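Search the community
Enter keywords
Home Cells & Fixtures Grippers Vision Simulation My posts

Rack slots shifted by one column after moving the rack, gripper stops with fault 741

posted by northbay_cell

I look after one tray-handling cell. Single arm, two-finger-pair gripper on a Pleseo controller, dotted-pattern rack from Baser on a flat table. The rack has an upper row and a lower row. Upper row compartments carry the small white N labels and hold the gridded trays upright. Column pitch is 110 mm, taught from the drawing and then checked with a caliper.

In August we moved the rack to the other side of the table so the infeed cart could get past the guard. I re-taught the rack frame with the three-point method: origin, a point along X, a point in the XY plane. The arm is homed and the tool center point has not been touched. After the move:

Pick N2 goes to the N2 compartment and works.
Pick N1 goes to N3.
Pick N3 goes to N1.
Any place move into the lower row stops on approach with fault 741, which my manual lists only as "motion supervision."

I first assumed the frame was rotated, so I re-taught it twice more. Same result each time. Then I swapped the N1 and N3 entries in the slot table, which fixes the upper row picks but leaves the wrist 180 degrees off from where I expect it, and the cable loop comes up tight. The lower row still faults.

Approach distance is 600 mm from the rack face, linear move in, speed reduced for the last part. Gripper close delay is 500 ms. Neither one changed.

Is there a proper way to mirror a slot table, or do I teach every compartment by hand? I have a Zevent model of the cell, but it still has the rack in the old position and I have not opened it since commissioning.

14 people had this problem Share Follow

posted by dockplate

Had something like it. We deleted the frame and taught all the slots one by one. Took a shift but it has run fine since. Also check the tool number, ours had gone back to tool 0 after a controller restart and every point was off by the length of the gripper. I don't know 741, ours was a different controller.

3 found this helpful Reply

posted by kerf_and_shim

Put your original slot table back before doing anything else. The swap hides the fault without removing it, and the next person to restore a backup will get a tray in the wrong compartment.

Your symptoms fit an origin taught at the wrong end of the rack. With three columns, the center column lands in the same place whichever end you start from, so N2 works and the outer two trade places. Re-teaching does not help if you touch the same physical corner every time. When the rack stood on the old side of the table, the arm came at it from the opposite direction, and "left corner" meant the other end. Read the labels, and ignore left and right.

Procedure, in this order:

1. Manual mode, reduced speed, gripper empty, trays out of the rack.

2. Confirm the active tool on the pendant. Jog to a fixed pointer and rotate the wrist about the tool Z axis. If the tip wanders, fix the tool first. A rack frame taught with a bad tool is scrap.

3. Find the datum corner on the Baser drawing. It should be tied to a column label. Put a paint mark on that corner of the actual rack.

4. Teach origin at the marked corner. Teach the X point at the far end of the same edge, as far away as the arm can reach without a configuration change. A short X baseline magnifies any touch error over the full width.

5. Teach the third point on the side where the rows go. This is probably your 741. If the third point is on the wrong side of the X line, Y flips, and Z flips along with it because the frame has to stay right-handed. The upper row can look correct if its offset in Y is zero. The lower row then gets its offset in the wrong direction and the arm drives at something solid, or at a joint limit. Motion supervision is doing its job there. Do not raise the threshold.

6. Jog in the new frame, small steps. Plus X should run in the direction your slot table counts up. Plus Y should run toward the lower row. Plus Z should come out of the rack. Stop if any of the three is wrong.

7. Run the outer compartments first, both rows, at reduced speed with a hand on the enable switch. Center column last, as it proves the least.

On the wrist: once the frame is right, the 180 degrees should go away by itself and the cable loop with it. If it does not, look at the joint 6 value at the approach point. You may have a stored configuration from the old position, and the planner is going the long way around to honor it. Re-teach the approach point only, with joint 6 near the middle of its range.

On the close delay: leave it alone. It has no bearing on this.

For six or more slots I would not teach by hand as suggested above. You lose the pitch check. With a frame and a fixed 110 mm pitch, a bad slot tells you that the rack is bent or has shifted. With hand-taught points a bent rack just gets copied into the program.

31 found this helpful Reply

posted by northbay_cell

Original poster again. It was the corner. I had touched the N3 end every time. Third point was also on the wrong side, so I had both. Upper row is correct now with the original table. Lower row runs without 741 in three of the compartments; I ran out of time for a repeat test under load and will do that Wednesday.

Joint 6 did need a new approach point.

2 found this helpful Reply

posted by frame_zero

Adding to the long answer, which is right about the frame. Update the Zevent model before the load test. It costs less than an hour and you can look at label order from the wrist before the arm goes near a tray.

Move the rack in the model using the frame values from the controller. Do not drag it by eye. Then attach the view to the tool flange and step through the approach. You are checking two things: that the labels run in the order you expect from that side, and that the fingers line up with the compartment you called. A wide view bends the rack a good deal, so do not judge clearance from it. Use the collision check for that.

We keep one saved view per rack position with the backup, ours from the Baxter line looks at the upper row with N3 on the left and N1 on the right. If the labels come up in the other order after a rack move, the frame or the model is wrong, and both get checked before anyone presses start.
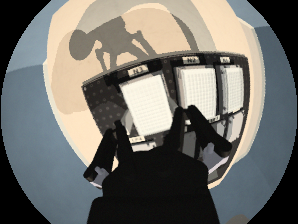

Save it under the same revision number as the controller backup, and redo it whenever the rack is unbolted, even if it goes back in the same holes.

9 found this helpful Reply Share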